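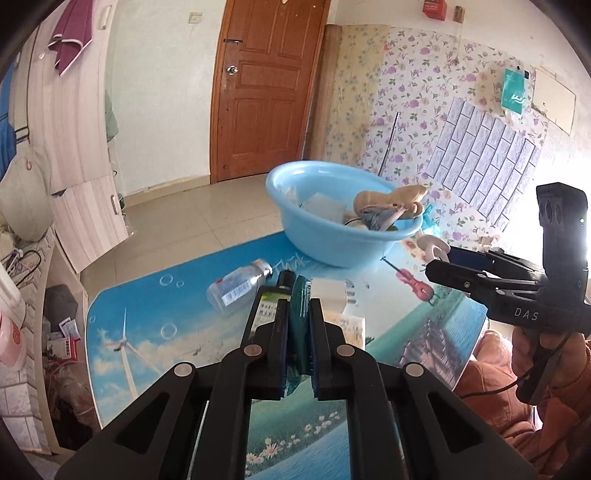 Photo: Darnell Escobedo / Torwood Home Notes

Packets, bottles, little boxes: sorting the small stuff

Quick one this week, got a cupboard half emptied behind me and want it back together before supper.

Small packages are what wreck a cupboard. Big jars behave. Yeast envelopes, gravy mix, tea samples, dye packets, seeds — those slide down the back and you buy them again. I had 11 packets of taco seasoning at one point. Eleven. We eat tacos maybe twice a month.

What works in my kitchen:

Stand packets up, never lay them flat. A short box with the lid cut off does fine. File them like cards, names facing you. If they flop, put a folded piece of cardboard behind them.

Half-used packets get folded over twice and clipped. Binder clips, the small black ones. Clothespins work but take up to much room. Write the date you opened it right on the packet, marker not pen. Pen rubs off shiny wrappers.

Powders that clump: tip into a small jar, a few grains of dry rice at the bottom. Tear the directions off the packet and tape them to the jar. Skipped that once with a pudding mix and had to guess. Soup.

Bottles. Drips are the problem. Wipe the neck before the cap goes on, every time. Sticky cap already? Run it under hot water, wrap a rubber band around it, twist. Oil and syrup bottles sit on an old saucer or a jar lid so the shelf stays clean. Labels peeling off? Clear packing tape all the way around, overlap the ends.

Don't keep cleaners with food. Not even on a different shelf of the same cupboard. And don't pour them into food bottles, ever. Original bottle, original label.

Boxes. If there's one pouch left, toss the box and file the pouch. Keep the box if the dose or the directions are printed on it — cold medicine, water softener tablets, that kind of thing. Small cartons nest inside a shoe box lid, which then pulls out like a drawer. Best free thing in the whole house.

Shelf liner: cut it a hair short, then it wont curl at the back. Tape the corners only. When it gets grubby, flip it.

Clyde Nguyen-Tran wrote in asking about tiny hardware packets, the spare screws and felt pads that come with furniture. Same method. Card file box, write what piece they came from on each bag. Mine has one that just says "Rosenthal shelf" and I know exactly which one. Tape the hex key to the underside of the table it belongs to.

Going through it all: twice a year, once now and again in September before the baking starts. Takes me 50 minutes with the radio on. Pull everything out, wipe down, anything past its date goes. Put the oldest stuff in front. Leave 2 or 3 inches empty at the end of each row or you'll be jamming things in by next week.

Stains on white shelves next time, if I get the turmeric off.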